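Search the list archive
All lists This list only Go

Subject: Re: [percept] Same-class objects swapping ids between frames when the tool is close to the table
From: Farzana Lodhi
To: percept list

Hello Marjorie, hello all,

Thank you for the long report. I am sorry for the slow answer, I wanted to run it myself before writing. I keep the part of your message that I answer and cut the rest.

Marjorie Lightfoot wrote:

> We moved from the Jikthorpe tracker to the Skurner one in June,
> and most things became better. But on the fruit clips we now
> see ids change between objects of the same class. Orange 2
> becomes orange 4, and then the grasp planner goes for the
> wrong one. The detector is fine. I looked at its raw boxes for
> a whole clip and they are where they should be. It is only the
> association step that goes wrong.
>
> What I tried:
>
> - lower the matching distance. Then tracks get lost and new
> ids are created, so this is the same problem in another form
> - switch the appearance term off. It becomes worse
> - run at half speed. No change at all, which surprised me
>
> Is it a known problem? And second question, is there a reason
> that the gripper mask is applied after the detector and not
> before? The blue pads give me a false "bowl" sometimes.
>
> I can share the clips if somebody has time to look.
>
> Marjorie

Short answer: yes, I can reproduce it, and I believe there are two causes which look like one. The second question is connected with the first, so I take them together.

I used 104 clips from your share. The swap happens at least one time in 14 of them. I was expecting it in all clips with many objects, but this is not the case. Clips with ten objects of ten different classes are clean. It needs two or more objects of the same class, and it needs that one of them goes behind a finger for a short time. If only one of these two conditions is true, I could not produce the error, also not with very bad settings.

The frame I used for most of the debugging has four mandarin oranges, and one of them lies by itself between the two fingers of the near gripper. The other gripper comes in from the right. There are also two green tomatoes and two small tan fruits, so three classes in the same view can make the error. The apple and the pear are single and they kept their ids in every run, on every setting I tried.

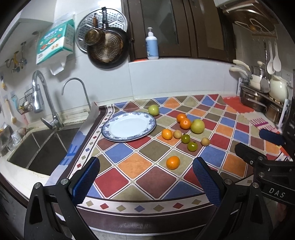 1. The prediction step uses the wrong motion

The tracker predicts where each box will be in the next frame. In Skurner the default model is constant velocity in image coordinates. For a fixed camera over a table this is good. For a camera on the tool it is not good, because nearly all motion in the image comes from the hand. When the tool turns a little, all the fruits move together, and the ones near the fingers move more than the ones at the back.

The model learns this motion after a few frames and then continues it when an object is hidden. If the hand stops in this moment, the predicted box travels on, and it can land on a neighbor of the same class. When the hidden orange comes back, its own track is already taken, so it receives the free one. This explains also why half speed gave you no change. If you play the same frames more slowly, the displacement from one frame to the next is the same as before, and the tracker does not know about your clock. It would be a different matter if you recorded again with a slower hand.

The correction is to give the camera pose to the predictor. Your clips already have the pose in the side file, so there is nothing to record again. In the config:

tracker:
 motion_model: camera_compensated
 pose_source: sidecar
 pose_delay_ms: 0
 plane: support

"plane: support" tells it to assume that all objects stay on one plane, here the counter. This is not exactly true for a pear, which is higher than a mandarin, but the error is small compared with what you have now. Please do not use "plane: none" with the compensated model. It will run without a warning, but it corrects only the rotation and ignores the translation. I lost one afternoon with this.

About pose_delay_ms: with your recorder I found that zero is correct. With our older recorder it was 94, and with a wrong value here the result is worse than with no compensation. So check it first. The tool "check_delay" makes a curve and you take the minimum. If the curve is flat, the clip has too little motion and you should choose another one.

2. The mask comes too late

You ask why the gripper mask is applied after the detector. The history is simple. The first version was made for the Engelhardt gripper, which has thin gray fingers, and the detector did not react to them. It was cheaper to throw away boxes afterwards than to paint every frame. For these black fingers with textured blue pads it is a bad choice, and I agree that it should be changed.

The effect on the tracker is this. A box that overlaps the mask by more than half is thrown away. So the orange does not disappear when it is really hidden, it disappears already when it is partly hidden. The hidden time becomes longer than necessary, and the prediction has more time to go wrong. In this way the second cause makes the first one stronger.

There is a further detail with two grippers. The mask file contains only the fingers of the gripper that carries the camera. The other one moves in the image and has no mask at all. I think your false "bowl" comes from there in some cases. For the near fingers a static mask is enough if it follows the opening width. For the other gripper you have to project its model from the joint values. This code exists on the Lindden branch but it is not merged, and it needs the transform between both arms.

3. What I suggest to do now

a) Take the current main, and set the motion model as above.

b) Set "mask_stage: pre" under "detector". This option exists on main but it is missing in the documentation, I will add it. It fills the mask area with the mean color of the frame. Please do not fill with black. The detector sometimes likes a black area with sharp edges.

c) Set "occluded_overlap" to 0.8 in the place of 0.5. With the mask before the detector you can be more tolerant.

d) Leave the appearance term on, but reduce its weight to 0.2. Between two mandarins it says almost nothing, and between a mandarin and a tomato you already have the class. You saw that it becomes worse with the term off. I see the same, and I do not have a good explanation for it. My guess is that the light on each fruit is a little different and this helps for short gaps.

e) Do not change the matching distance. Your value was fine.

With a) to d) the swaps remain in two of the clips. In both of them a finger covers two oranges at the same time, and they come out on the same side. I do not think that a tracker with only boxes can decide this. For the planner I would prefer that it receives "I do not know which one" and asks again for a target, and for this there is the flag "report_ambiguous". When it is on, both tracks get a new field and the planner can wait. Your planner must read this field, otherwise it has no effect.

4. About the tablecloth

In the part that I have cut, you asked if the pattern of the cloth could be the reason. I tested this because I had the same suspicion. A grid of diamonds that includes orange, red and green looks like a trap for a fruit detector. But with the threshold you use I did not find a false box on the cloth in any clip. At a very low threshold there are a few, mostly on orange diamonds. For the plane estimation the pattern even helps, it gives many good corners. The only problem I saw is in image alignment. If you try to estimate camera motion from the image alone, without the pose file, the repeated diamonds can match one step to the side, and then all objects jump together. So please use the poses.

5. Open points

I did not test with the plate in use. In the frame it is empty, and when fruits are placed on it they are no longer exactly on the support plane. I expect a small offset and no swap, but this is only an expectation.

I also did not measure the run time with the mask before the detector. On my machine I do not feel a difference, but my machine is not your robot computer. If you have a limit of 100 ms for the complete loop, please measure it before you keep the change.

If you can send me the transform between the two arms, I will try the Lindden branch on the same clips and write the result in this thread. A text file is sufficient, translation in meters and a quaternion, and please write which order the quaternion has. We had this discussion one time already.

Best regards,
Farzana

Comments (4)

m_lightfoot
Thank you, this is much more than I hoped for. The delay curve has a clear minimum at zero here too. Quaternion is w first. I send the file tonight.

tobk
We have the same swaps with bottle caps and one arm. Only the motion model change was enough for us, mask untouched. Is mask_stage also available in the last release or only on main?

flodhi
Only on main. In the release the key is ignored and you get no message, so look at the debug output to be sure that the fingers are filled.

rensk
Small correction to 3c: the key is under "tracker", not under "detector". I put it in the wrong block and was searching for an hour.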